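Minutes of the Quarterly Meeting of the Business Advisory Council, Gemthorpe Small Business Center

Held January 18, 2020, in the second-floor conference room. The meeting was called to order at 9:05 a.m. A quorum was present. The agenda was adopted with one change: the item on office hours was moved ahead of the budget item.

## 1. Minutes of the previous meeting

The minutes were approved with a correction to item 4. The words "monthly reporting" should read "quarterly reporting." The corrected copy will be placed in the binder at the front desk and on the Center's website.

## 2. Coaching program

The program manager reported that 83 businesses received one-on-one coaching during the last program year. Most were in their first three years of trading. Food service and home repair were again the largest groups. Requests for help with pricing went up, and requests for help with business plans went down.

Members asked whether the intake form could be shortened. The program manager replied that the form now runs to five pages and that two of them repeat questions already asked at registration. It was agreed that the repeated questions would be removed before the next intake. The question on prior borrowing will stay, as the lending partners rely on it.

A member raised the matter of clients who attend a first session and do not book a second. The present practice is a single reminder by email. After discussion, the Council asked that a phone call be added within 30 days of the first session, and that the result of the call be noted in the client record.

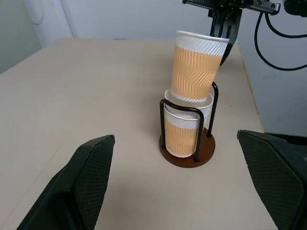 *Paper cups and wire cup holder, tabletop.*

## 3. Project management workshop series

The workshop series, delivered under contract by Akier, is now in its second round. The written report was taken as read. The following points were noted in discussion:

- Attendance was steady for the sessions on scope and scheduling and fell for the session on risk. Evaluation sheets suggest that the risk session was pitched too high for owners without staff.
- Akier proposes to rewrite the risk session using a shop move as the worked case. The Council had no objection.
- Several owners asked for a template they could fill in by hand. A one-page project sheet is in draft.
- Evening sessions drew more owners than morning sessions. The contract allows for a change of hours without a fee.

**Motion:** To move the remaining sessions in the series to evenings, starting at 6:30 p.m. Moved and seconded. Carried, with one abstention.

The Council also discussed whether to charge for the series. Some members felt that a small fee would cut down on empty seats. Others noted that the grant terms require free access for registered clients. Staff will check the wording of the grant agreement and report back. No vote was taken.

## 4. Office hours

Staff presented a request from the Phùng bakery and two neighboring businesses for drop-in hours on the east side of town. The branch library has offered a meeting room at no cost, subject to its usual booking rules. The room seats eight and has a door that closes, which met the Council's earlier concern about private financial talks taking place in an open area.

**Motion:** To offer drop-in hours at the branch library twice a month for a trial period ending in July. Moved and seconded. Carried.

Staff will keep a simple log of visits showing the type of business, the topic and whether the visitor was already registered with the Center. The log will not record names.

## 5. Software for client records

The current client record system will lose vendor support later this year. Staff have reviewed three replacements and recommend Tuminar. The reasons given were its lower annual cost, its export function and the ability to attach scanned documents to a client file.

Questions were raised on the following:

1. **Transfer of existing records.** The vendor will move the records as part of the setup fee. Staff will check a sample of 200 records by hand before the old system is closed.
2. **Access.** Coaches will see only their own clients. The program manager and the director will see all files.
3. **Training.** Two half-day sessions are included. Coaches who work on contract will be paid for their time at the usual rate.
4. **Exit terms.** One member asked what would happen to the data if the Center left the service. The draft contract is silent on this point. The Council asked that a clause be added before signing.

**Motion:** To authorize the director to enter into a one-year agreement with Tuminar, subject to a satisfactory clause on the return of data. Moved and seconded. Carried.

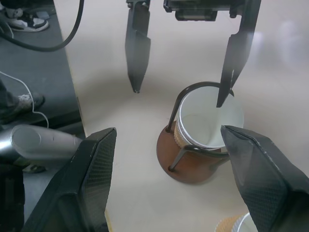 *White paper cup, with gripper fingers overhead and in the foreground.*

## 6. Budget

The half-year figures were presented. Spending on contract coaches is slightly over plan and spending on printing is under. The director does not expect an overrun at year end. The cost of the new record system will be met from the equipment line, and no transfer is needed.

A member asked that future budget sheets show the prior year beside the current one. The director agreed to make this change for the next meeting.

The half-year figures were received.

## 7. Correspondence

A letter was received from the downtown merchants' association asking the Center to co-host a spring forum on hiring. The Council supported the idea in principle. Staff will find out what share of the cost the association expects the Center to carry.

A note of thanks from a former client was read and filed.

## 8. Action items

| Item | Responsible | Due |
|---|---|---|
| Remove repeated questions from intake form | Program manager | Before next intake |
| Add follow-up call to coaching procedure | Program manager | Next meeting |
| Check grant wording on workshop fees | Staff | Next meeting |
| Confirm library room bookings | Staff | Two weeks |
| Obtain data clause from Tuminar | Director | Before signing |
| Add prior-year column to budget sheets | Director | Next meeting |
| Reply to merchants' association | Staff | Two weeks |

## 9. Adjournment

There being no further business, the meeting was adjourned at 10:50 a.m. The date of the next meeting will be sent to members by email with the draft agenda. Items for the agenda should reach the office a week ahead.

Respectfully submitted,
Recording Secretary, Business Advisory Council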